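Film > Documentary > Threads
Home | Reviews | Festivals | Shorts | About
Last updated: May

Ustgate festival notes, a thread. I saw two documentaries there and the second one is worth your time, so I'll get the first out of the way quickly.

1/ Rizk, directed by Emiliano Carrasco. 75 minutes on a family-run ferry. Good sound, thin story. The father is interesting and we get very little of him. The son talks a lot. I would watch a shorter cut.

2/ Liltach, directed by Elfriede Oberholzer. It follows the last projectionist in a hill town as he packs up the cinema where he worked for most of his life. His name is Toon Van Leeuwen and he does not like being filmed. He says so in the first minute.

3/ The cinema had 359 seats. He knows which ones squeak. There is a long stretch where he goes along the rows with a screwdriver taking the number plates off, and Oberholzer lets it run without music. A few people near me left during this. I thought it was the best part.

4/ She doesn't use a narrator. You find out why the place is closing from phone calls he takes in the booth, and you only hear his side. It took me a while to work out that the caller is his brother.
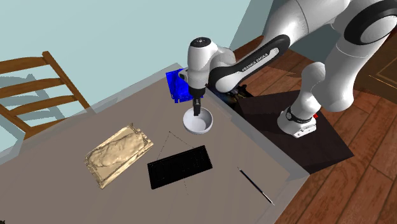

5/ What doesn't work

The archive section. It comes in just after the halfway mark and it's all newspaper clippings and old trailers, cut fast. It feels like it came from another film. Omar Khasawneh edited and the rest of his work here is very steady, so I don't know what happened.

6/ The music at the end is too loud as well. Might have been the room - the same screen had trouble with Rizk.

7/ Q&A was short. Zaid Sabbagh hosted and asked about money straight away, good for him. Oberholzer said she shot most of it alone and paid for the first winter herself. She had 800 hours of footage before anyone else looked at it. Someone asked whether Van Leeuwen has seen the film. He has, once, and asked for one shot of his kitchen to come out. It's out.

8/ Uduso have picked it up for a small cinema run. No dates yet. They said a disc would follow, with the full screwdriver sequence as an extra, so what we saw was the trimmed version.

9/ If you only have time for one, see Liltach. Sit near the back if your ears are like mine.

10/ Correction to 4: a reader who was at the same screening says the caller is his brother-in-law. I'll check when the disc is out.

Tagged: documentary, festival round-up, cinemas on film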